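Kettle Cell FAQ: setup, care and small repairs

Hi, I'm Joelle. I look after Kettle, the robot cell we use at Lorkley for taking old desktop computers apart. I get the same questions from every new shift, so I've put my answers on one page. Last updated October 2018.

Where do I start in the morning?
Power up the arm, let it home, and run the slow check with no computer in place. It takes about 15 minutes and I know it's boring (bring coffee, leave it outside the fence!). If the arm stops short of home, call me or Majdi before you try again.

How should the tower sit?
Flat on its side, side panel off, open side facing up. Unplug it from everything first, please. I like to bring the gripper down slowly by hand control the first time we try a new case model, just to see how much room the fingers have around the socket and the memory slots.
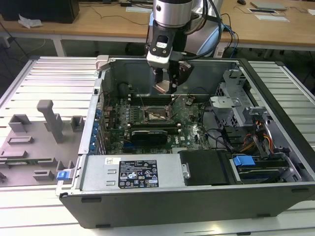 Gripper pointed down toward the CPU socket, with the fixture plate to the left of the tower.

Can I move the fixture plate?
You can, but then you have to teach its position again, and that eats up a good part of your morning. Gilang wrote the steps on the card inside the cabinet door. If you only bumped it, check it anyway!

How often do the finger pads get changed?
Every 2000 cycles, or sooner if they look shiny. Spares are in the Hornach drawer. Snug the screws down evenly and run the grip test before you go back to full speed.

The arm keeps faulting at the wrist. What now?
Nine times out of ten it's a cable pulling tight when the wrist turns. Stop the cell, lock it out, and follow the cable back along the arm looking for a spot that's pinched or rubbed. Re-clip it with a bit of slack and jog the wrist both ways before you reset.

What do I clean it with?
A dry cloth and the small vacuum. No spray, ever, and no compressed air near the joints.

Who do I call?
Me on extension 64, or Rasha if I'm out.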